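Rates notices and the new green bin charge

The council's green bin charge comes in with the December rates notice. Every household in Sustitz and Dusteck that has a green bin will pay it, whether the bin goes out each fortnight or not. Pensioners can apply for a rebate of 30 per cent at the Sustitz library desk.

The change covers the cost of trucking garden clippings to the Britar composting site, now that the old tip on Belhaj Road has closed to green waste. Britar takes lawn clippings, prunings and leaves. It doesn't take palm fronds, treated timber or dirt - those still go to the transfer station, where the trailer limit is 300 kilos. 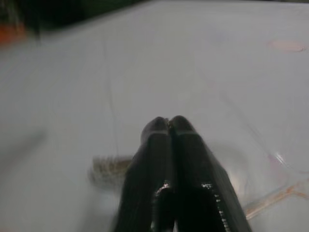

Lieselotte Sperling wrote in to say the charge is unfair on people who compost at home, and that Dusteck residents on the bigger blocks were never asked. She would like to see an opt-out, with the bin handed back and no fee.

The council says 500 households have already returned the survey and it will look at an opt-out once the rest are in. Survey forms are at the library and the Dusteck general store. Completed forms can go in the box at either counter until 5 pm on the closing day printed on the form.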